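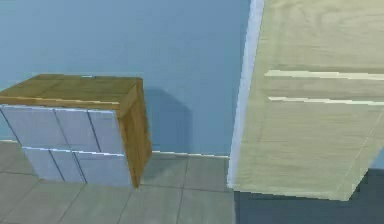
Household chores are still mostly beyond robots, according to the engineer who runs the home program at Wuden, a small automation firm in Stotlow. She has spent 7 years on the problem and does not expect to finish it soon. Much of her group's work is done in simulated rooms, where a program can practice the same chore all night without breaking anything. Furniture is where a lot of the trouble starts. The blue-gray drawer fronts on a low cabinet carry no visible handles, and a program that has learned to look for a handle has nothing to go on. "A person looks at a drawer like that and tries the top edge, or the side, or gives it a push," she said. "We have to get the machine to try things too, and to quit before it pulls the front off."

We spoke in the company's break room on a morning in July. She had asked for an hour and gave closer to two. Her first point was that people mix up two questions: whether a machine can do a chore, and whether it can do that chore in a house it has never been in.

"The first one, yes, for a fair number of chores," she said. "Wiping a counter. Putting cups on a shelf. Picking up socks, if the floor is fairly clear. The second one is where I get careful about what I say."

Her group keeps a list of 18 chores and scores each one by whether a person had to step in. The list has hardly changed since it was drawn up. Loading a dishwasher is on it, and so is stripping a bed, which she calls the worst of the lot. Four of the chores now go through without help on most days in the test apartment. The rest need somebody standing by.

"Standing by is expensive," she said. "If you have to stand there, you may as well fold the towel."

I asked her about the shop floor, where Wuden makes most of its money. She said the picture there is better, and for dull reasons. Parts arrive in the same tray, the light stays the same, and when something changes there is usually a work order saying so. One of the firm's customers, Brendden, has a machine that moves finished castings from a belt to a rack. It runs through the night shift with one person looking after it and two other lines.

"They changed their rack last year and we had a bad month," she said. "The new one was a little deeper - that was the whole difference. The arm kept setting parts down too early."

She does not think a shop is easy, only that it can be arranged to suit the machine. Homes can't be, or people won't stand for it. A family in one of her early trials was asked to keep the hall clear and lasted less than a week before the boots and school bags were back.

Doors came up several times. Opening one means finding the handle, getting a grip, working out which way the door swings and then moving out of its path while still holding on. A machine on a wheeled base has to do the last two together. Her group runs each new version of its control program, which they call Qin, through 100 door attempts before it is allowed near a real one. The handles are varied, and so is the starting position. Some runs begin with the door already open, because a half-open door blocks the way in its own fashion.

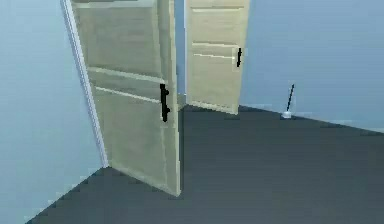

A former customer in Stotlow took a harder line when I called later, saying that he had been hearing about door tests for years and would sooner have a machine that did one job, such as emptying the dryer, and left the doors to him. He had sent his trial unit back after four weeks. It had worked, he said, but it was slow, and he found himself tidying up before it started.

I read his remarks back to the engineer over the phone. She did not argue with the part about tidying up.

"We hear that a lot," she said. "He's right that one job done well would sell. The trouble is that the dryer is in the laundry room, and the laundry room has a door on it. So you're back to doors."

On speed she was blunt. The current machine takes far longer than a person to put away a basket of clothes, and she sees no use in hiding that with sped-up video. She thinks slow is acceptable if the owner is out of the house, and not otherwise.

What would she trust it with today, in her own home? She thought about it for a while. The kitchen counter, she said, with the knives put away. Probably the cups. She would not let it carry anything hot, and she would keep it off the stairs.

Her next piece of work is drawers that stick. It was due to start in the spring and got pushed back when two people moved over to the casting line. She expects to pick it up again once the rack business is fully settled.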